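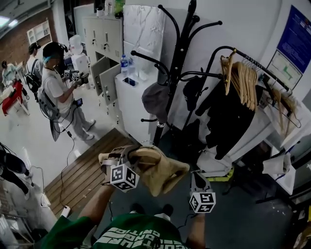
PRESS RELEASE
For immediate use

Bemholm launches Hang It Up, a campaign on behalf of the neglected coat stand

Bemholm, the Lelilbridge maker of coat stands, clothing rails and hangers, will spend July asking the public to do something it has known how to do since infant school. The campaign is called Hang It Up, and it concerns the caps, coats and scarves that live on the backs of chairs, on banisters, on the floor by the door and, in one case reported to the firm, on a bread bin.

The company has made things to hang clothes on for long enough to have noticed that owning a coat stand and using a coat stand are separate hobbies. Customers write in to say how pleased they are with theirs. They enclose a photograph. The coat is on the sofa.

A survey of 400 Bemholm customers, carried out by the firm this spring with more patience than science, found that caps come off worst. Coats are at least large enough to be in the way, and sooner or later somebody moves them. A cap can be dropped on a worktop, sat on, squashed into a pocket and forgotten under a newspaper for a whole season. Respondents were invited to say where their favourite cap was at the moment of filling in the form. Many left the box blank. One wrote "on my head", then crossed it out.

Hang It Up has three parts, and the firm would like it known that none of them involves an app.

The first is the Hallway Hour, a free drop-in session at the Bemholm showroom in Lelilbridge, running from 10am to 11am on weekdays throughout the month. Visitors are asked to bring the contents of their own hallway in a bag. Staff will supply a coat stand, a rail and as many hangers as needed, and will help each visitor work out what belongs on which. Long coats go on the rail, at the end, where the hem can drop without landing on somebody's boots. Caps go on the stand, one to a hook. Visitors who turn up with four umbrellas will be gently asked about it.

Places are not limited, but the kettle is, and early arrival is recommended for anyone who feels strongly about tea.

The second is the Hanger Amnesty. Bemholm estimates that no household in the country has the right number of hangers. Half have too few and double up their shirts until the shoulders give out. The other half have a whole flock of empty ones pushed together at one end of the rail, where they tangle and fall off in pairs whenever a door is shut. From the start of July, wooden hangers in sound condition can be left at the showroom or at the Pacheco dry cleaning counter in Dokdale, which has kindly made room for a crate. They will be sorted, sanded where necessary and given away to anyone who needs them. The target is 1000 hangers. Wire ones will be accepted without comment, although there may be a look.

The third is a short printed guide, A Place for Your Hat, available free at the showroom and by post. It runs to a single folded sheet, as an earlier draft of several pages was left on a chair and sat on. Advice in the guide includes the following.

Stand the coat stand where you take your coat off. This sounds obvious, and yet a great many stands are kept in corners chosen because they looked empty. If you have to cross a room to reach it, you won't.

Load it evenly. Three winter coats on one side and a cap on the other is how stands fall over at two in the morning and convince people they are being burgled.

Hang a soft cap by the back of the band, with the peak facing out. Before it goes up, put a hand inside and push the crown back into shape. A cloth cap that has been folded in a bag will usually come round after a day or two on the hook. Don't iron it while wearing it.

Leave one hook free. A guest who has nowhere to hang a coat will put it on your bed, and then you will have to go and look at your bedroom from a guest's point of view.

Take things off as well as putting them on. If you cannot see the hooks, the stand has become a heap with a pole in it.

Keep the rail for clothes in use this season. A rail tends to attract anything long and black that might be wanted for a funeral or an interview. One such garment is sensible. Five is a wardrobe, and should be in one.

"We considered a campaign about elegance and the welcoming home," a spokesperson for Bemholm said. "Then we looked at our own office at half past five and decided to aim lower. If people get the cap onto the hook, we shall be delighted. If they manage the coat as well, we may have to sit down."

The spokesperson added that the firm has no quarrel with chairs. "Chairs do excellent work. We only feel they were hired for something else."

To mark the launch, Bemholm will give away 100 coat stands to village halls, surgeries, waiting rooms and clubs in and near Lelilbridge and Dokdale. Each is a plain black metal stand with curved hooks at the top, and each comes with a fixing kit for uneven floors. Applicants should say in no more than 200 words where people currently put their coats. Entries that make the office wince will be favoured. The firm is particularly keen to hear from anywhere with a table by the door that was put there for leaflets and has not seen a leaflet since.

Applications close at noon on the last working day of July. Successful applicants will hear by post in August and can collect their stand from the showroom, or have it delivered within the two towns at no charge. Stands come in two pieces and go together without tools. A spare hook is taped inside the box lid, and the firm asks, with feeling, that people look at the lid before ringing.

Existing Bemholm customers can also use the month to replace lost feet, end caps and hooks for any stand or rail in the current range, free of charge. Please bring the old part if you still have it. A description of the old part is also acceptable, but past descriptions have included "roundish" and "the one from the bottom", and these took longer.

NOTES FOR EDITORS

Bemholm designs and makes coat stands, clothing rails and wooden hangers at its works in Lelilbridge. The showroom is on the same site, next to the loading bay. Ring the bell marked Showroom, as the other one goes to the paint shop.

The Pacheco counter in Dokdale will take hangers during its normal opening hours. It is not able to take coats for the campaign, only for cleaning, and would be grateful if this could be mentioned.

Copies of A Place for Your Hat can be sent in bulk to schools and libraries on request. Press visitors are welcome at any Hallway Hour and should let the showroom know the day before. There is somewhere to hang your coat.

ENDS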